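Ticket 2878 – Steam iron trips the outlet when set to linen
Status: Closed
Product: Surix steam iron, corded
Opened by: Mirta Núñez
Handled by: Flodstead Appliance Support

Original report

The iron heats up fine on low and medium. When I turn the dial to cotton or linen, it runs for a few minutes and then the outlet goes dead. I have to go down to the basement and push the breaker back. It happens in the bedroom, where I do my ironing. I have not tried it anywhere else yet. The cord looks normal and there is no burning smell. The iron is out of warranty by a few months, so I would like to know if it is worth fixing.

Flodstead, first reply

Please unplug the iron and let it cool completely. Then check the following and write back with what you find.

Read the amp rating stamped on the breaker that trips. Note whether the breaker has a test button on it. List everything else that is plugged in on the same circuit. Look at the cord where it enters the heel of the iron, and bend it gently to see if the outer jacket is split. Do not use an extension cord for any of this.

Mirta Núñez, update

The breaker says 15. It does have a test button. On the same circuit I have a lamp, a phone charger and a small space heater. The heater was on low at least one of the times it tripped, maybe more. I did not see any split in the cord. The water tank was full each time.

Flodstead

Thank you. A heater and an iron together can overload a 15 amp circuit, even with the heater on its low setting. Please turn the heater off and unplug it, then run the iron on linen with the tank empty and the steam off. If it holds for 16 minutes, stop there, let the iron cool, fill the tank to the line and try again with steam. We want to know which of the two runs trips the breaker, if either does.

Mirta Núñez, update

Heater unplugged. The dry run was fine for the whole 16 minutes. With steam it tripped after I pressed the burst button a few times. I tried it again in the evening and got the same thing, also on the burst button. So it is not only the heater. I then tried it in the kitchen, on the outlet by the sink, and that outlet popped its own reset button. I had nothing else plugged in there.

I have gone back to hanging things up for now and using the old travel steamer on them. It is slow on pants, and the crease does not stay in.

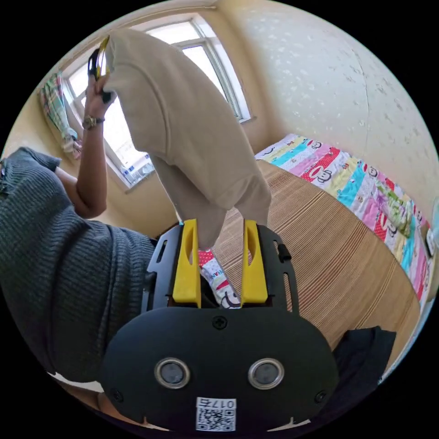
Thirumalai Kaimal replied that he had the same fault on the same model, and that in his case it was the seal under the burst pump. Water was getting past the seal and into the heel, near where the cord connects. He said it only showed up when he pressed the burst button, never on a dry run, and that the iron tested fine at the shop until they filled the tank. He paid 44 dollars for the repair, parts included, and the iron was still working the last time he used it, in July.

Flodstead

That matches what we would expect. A breaker with a test button will trip when a small amount of current leaks to ground, and so will the kitchen outlet. The heater may have caused one of the early trips, but it does not explain the kitchen. Please do not use the iron again with water in it, and do not open the heel yourself.

The seal and pump come as one kit. We do not stock it, but Brusov carries it and will fit it at the counter. Empty the tank before you bring the iron in, and ask them to do a leakage test with the tank full after the repair. A test with the tank empty will not tell you anything.

Mirta Núñez, update

Dropped it off at Brusov. They found water in the heel and some green corrosion on one terminal. They replaced the kit and cleaned the terminal. I asked for the full tank test and it passed.

Back home I ran it on linen with steam in the bedroom, with the heater still unplugged, and used the burst button on two tablecloths. No trip. I did the same in the kitchen. No trip there either.

One question – should I empty the tank after every use? The manual says to, but I never did.

Flodstead

Yes. Empty it while the iron is unplugged, then stand it on its heel to cool. Keep the heater on a different circuit when you iron. Closing this ticket. Reply to the same number if the fault comes back.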